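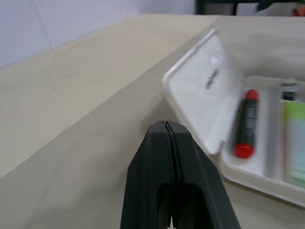

Open day at the Zarmont case works, Bevus

The Zarmont works stands at the far end of the Bevus trading estate, behind the tyre depot, and opens to visitors on one afternoon in June. I went for the hinged cases. The works also moulds crates and drawer inserts, and those took up the first part of the tour, but the crate hall was running a colour change and there was little to see except purge material coming off in lumps.

Entry is through the goods door. Visitors sign a sheet, take a pair of overshoes and wait by the racking until the party is large enough. Ear plugs are in a dispenser on the left and are needed in the moulding hall. They can come out again in the finishing room, where it is possible to hold a conversation at normal volume.

The product of interest was the Pluveso, a small white plastic case with a lid that stands up when opened. It is sold to firms that put their own insert in it: measuring tools, hearing aid parts, sewing kits. Zarmont supplies it without a label. The corners of the lid are rounded and there is a raised rim following its outer edge. The rim does most of the work in keeping the lid flat. A thin panel with no rim will pull out of shape as it cools, and the guide had an early rimless lid to pass round, which rocked when put down on a level surface.

Moulding

Both halves come off the same tool, number 2743, which was stamped on the side facing the walkway. The cycle is nearly 33 seconds, most of it cooling. I asked whether it could be shortened. It can, and has been, but the lids then go on shrinking in the carton and the catch becomes stiff. Output is stacked in trays with the inner face upwards, so that any scuffing falls on the outside, where a fine texture hides it. The inner face of the lid is smooth and shows every mark.

White is considered the awkward colour. Black hides flow lines and small specks of degraded material, and white shows both. The hopper lids are kept shut and the regrind is limited to clean sprues from the same shift. A tray of rejected lids was kept for visitors. Most had a brown speck no bigger than a full stop. One had a faint grey streak running from the gate, which I could see only when the guide tilted it.

Hinge

There was some discussion in our party of whether the hinge was moulded in one piece with the case. On the Pluveso it is not. The lid and base are separate and a pin is pushed through from one end. The guide gave the reason as replacement: a customer who cracks a lid can have another. The pin is a press fit at the last knuckle only and turns freely in the others. If it is tight in all of them the lid creeps back towards closed when left open, and this is the fault most often reported by customers.

The lid has no stop in the strict sense. It leans back past upright until the rear edge meets the base and then rests there. For a case used on a bench this is a reasonable arrangement. For one used on a lap it is less good, as the weight of the lid tends to tip the whole thing backwards when the base is lightly loaded.

Finishing room

The finishing room is the part of the visit I would recommend. It has broad, pale worktops and plain walls, and the light is even. The pale surface is deliberate. Operators used to work on dark green matting and found it tiring to look from that to a white part and back all day, and marks on the case were being missed through glare. With a pale top the contrast is lower, and what the eye picks up is a fault in the part. The drawback is that a white lid put down flat is easily overlooked. Loose lids are therefore not permitted on the worktop and must be either in a tray or on a base.

Inspection is by eye and hand. The case is opened, the rim is felt along its length with a fingertip, the lid is let go to see that it stays where it was left, and the case is closed. The catch should be heard. I tried this on two cases, passed both, and was told that one of them had a burr on the rim near the hinge. I found it on the second attempt.

Packing

Closed cases go into cartons on their edges, with a sheet of tissue between rows. A full pallet holds 632. The number is an odd one and comes from the carton, which was bought for an earlier product and leaves a gap on the top layer. The gap is filled with folded card. A new carton is on order from a supplier called Oh, and the samples were on a shelf by the door. They looked a better fit, although the hand holes fall at a height where the fingers would go straight through the tissue.

Cases that have passed inspection but have no order against them are stored open end to end in the mezzanine bays. I did not see this area, as the stair was closed.

Practical notes

The walk from the railway station to Bevus is along a road with no pavement for the last stretch. The bus is the better choice. Parking is in the yard and is tight once the afternoon party arrives. Tea was provided in the canteen, and seconds were on sale at the exit, in mixed bags. My bag contained four lids and three bases.

The tour runs long. Anyone with a train to catch should ask to be let out after the finishing room, as the last part is a film about the crate business which repeats what was said in the hall.

We use cookies to remember your settings and to count visits to this page. By continuing to read you accept this. Manage cookies

Comments

Useful, thanks. Did they say whether spare pins are sold separately? I have a drawer of these cases at work and the pins walk out after a year or so.

Reply from author: Yes, in small packets, but only to account holders. Pushing the pin in from the other end may help if the knuckle has worn.

I disagree about the lid stop. Ours are on a shelf against a wall and there is not enough depth for the lid to lean back. A lid that stood upright would suit more people.

We went the year before and the worktops were already the pale ones. The green matting is still used in the crate hall.

Is the film compulsory?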